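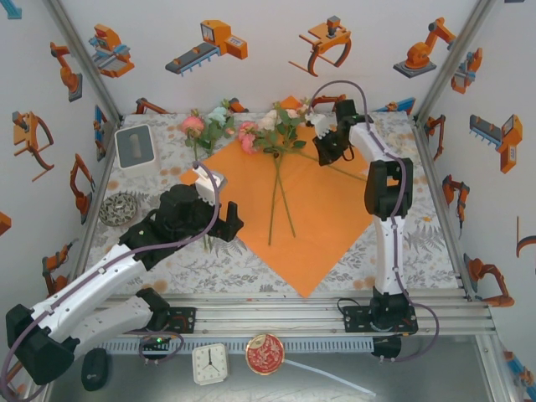

**Why use two arms to wrap one bouquet?**
One arm can hold the paper while the other one folds it, and paper does not stay folded by itself.

Notes for the visit to Truvia, Sovenham, 06/07/2022. Please read them again before the seminar.
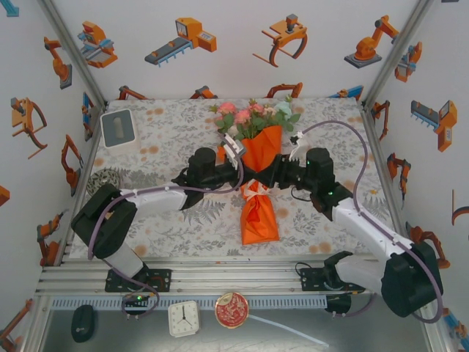 The Arroyo cell has both arms on one rail, so they share a single coordinate origin. Write down where each gripper holds — this is needed for task 6.

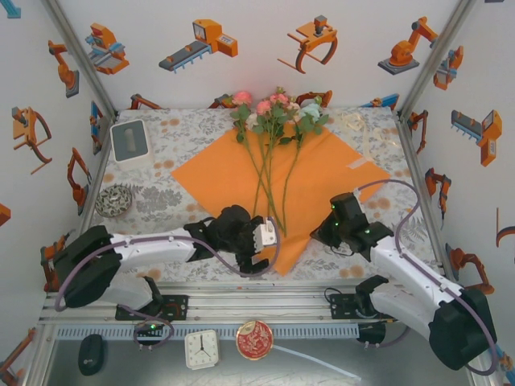 For the report, compare rigid parts with soft ones such as stems and paper. Maximum 14 lines, one sketch.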